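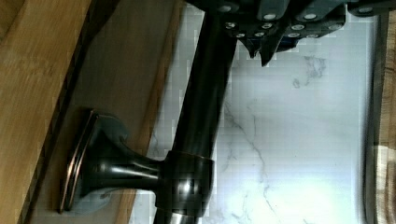

A reduced fare is a lower price that certain groups of people pay to travel on a bus, train or ferry. In Citley, students between the ages of 6 and 17 may travel at a reduced fare when they carry a Young Rider Card. Imagine that the price of an adult ticket is as long as the dark metal bar in the photograph. A young rider's ticket would then be half as long. The bus, the seat and the trip are the same for both passengers.

Why do students pay less?

Most students do not earn a salary, but they still need to go to school, to the library, to sports practice and to see their families. When fares are too high, some students have to stay home. The city council sets money aside each year to pay the other half of every student ticket. This kind of help is called a subsidy (say it like this: SUB-sih-dee). A subsidy is money that a government gives so that something useful costs people less.

Last year, 2,439 students in Citley held a Young Rider Card. The card is accepted at all 136 bus stops in the city and on the ferry to Bindon.

How does the card work?

Your card has a small chip inside. When you get on the bus, hold the card flat against the reader next to the driver. The reader checks two things: that the card belongs to a student, and that there is enough money on it for the trip. A green light means that you may take your seat. A red light means that you should speak to the driver. Drivers are asked never to leave a young passenger behind because of a card problem.

An adult can add money to your card at the Lindivine ticket office or at any station machine.
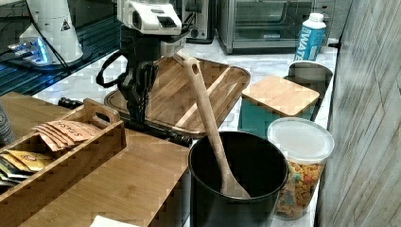 A wooden cutting board on a white marble countertop.

How do I get one?

You and a parent or guardian must fill out a form together. Your school office has copies. The form asks for your full name, your date of birth and the name of your school. You will also need one small photo of your face. Cards are ready in 9 school days and are sent to your school, where you will sign for yours. New cards are issued every March and stay valid for one year.

What are the rules?

Only the student named on the card may use it. You may not lend it to a brother, a sister or a friend, even for a short trip. Do not bend the card or punch a hole in it, as this can break the chip. If you lose your card, tell an adult at home and then tell the school office. The old card will be turned off so that no other person can spend your money. You may ask for up to 3 replacement cards in a year.

Words to know

Fare: the price of a trip.
Valid: allowed to be used now.
Guardian: an adult who takes care of you by law.
Replacement: a new item given in place of an old one.

Text by Marion Pringle, Student Travel Office, Citley. Teachers may copy this page for classroom use.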